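Plush Toy Care and Sorting: Frequently Asked Questions
Jerport Toy Library - surface-wash items, mugs and small parts

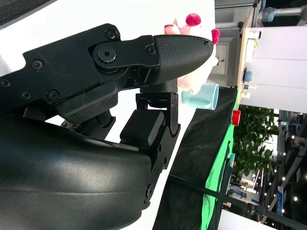
Care Sheets, No. 758

Which items does this sheet apply to?
Soft toys with a fuzzy pile and attached trim such as pom-poms, plus the mugs that go out in the same set. Hard plastic toys and board games have separate sheets.

Can a toy with pom-poms go in the washing machine?
No. Pom-poms are tied or glued at a single point and the agitation loosens them. Surface wash only, with a damp white cloth and mild soap. Work in the direction of the pile.

Will red trim bleed into a pale body?
It can. Test first: press a damp white cloth against the trim for 2 minutes. If the cloth picks up color, clean the body and the trim separately and keep the trim dry while the body is damp. Pale pink and cream plush show transferred dye most readily.

What is the drying time?
Leave the toy on an open rack for 7 hours, turning it once. Do not use a dryer or a radiator. Heat mats the pile and softens glue.

How are pom-poms checked?
Hold the body in one hand and pull each pom-pom firmly with the other. Any movement at the base is a fail. Failed toys go in the repair tray and stay off the shelf until restitched. Sets marked for children under 4 are checked at every return.

Can the plush toy be stored inside the mug?
Only when both are fully dry. A damp toy in a mug holds moisture against the bottom and will smell within a few days. For shelf storage, stand the mug upright and place the toy beside it. For lending, use the cloth bag that came with the set.

Are the mugs dishwasher safe?
Check the base. Mugs from the Brelletano sets may go on the top rack. Mugs from the Jitmont sets are washed by hand - the colored finish dulls after repeated cycles. If there is no mark on the base, wash by hand.

Why is sorting done on dark cloth?
Lint and loose fibers from pale toys are easy to see against black. Shake the cloth out between sets. Bright cloths are used for items that have passed inspection, so do not mix the two.

Where do caps, lids and small bottles go?
On the counter until the set is complete, then into the parts box. Do not leave them on the sorting cloth, where they roll under soft toys.

A part is missing from my set. What should I do?
Write the set number and the part on the return slip. Replacement trim and lids are ordered through the Vishwakarma parts list, which is updated in April. A set with a missing lid can still be lent. A set with a missing pom-pom goes to repair first.

Does the library accept donated plush toys?
Yes, if the seams are closed and the care label is readable. Toys with bead filling are not accepted.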